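Droststead Chapel Bowl

College football game, small Christian schools, played each February at Povora. Not to be confused with the Bakalis Cup (track). 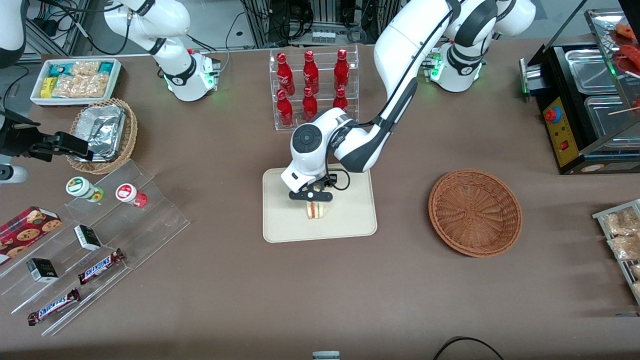
Droststead supporters say the game should never have left Pestesholm, where the old field sat next to the chapel and both teams walked over for prayers before kickoff. Moved after 18 seasons, lease ran out. Prayers now held at midfield, both squads, helmets off.

Format: one game, four quarters, no overtime until recently. Ties were shared and the trophy spent six months at each school.

Records: longest winning streak, Pestesholm, dates disputed. Most rushing yards in a game 248, also Pestesholm. Most passing yards 266, Droststead, in a loss. Biggest margin 23 points, in teh snow.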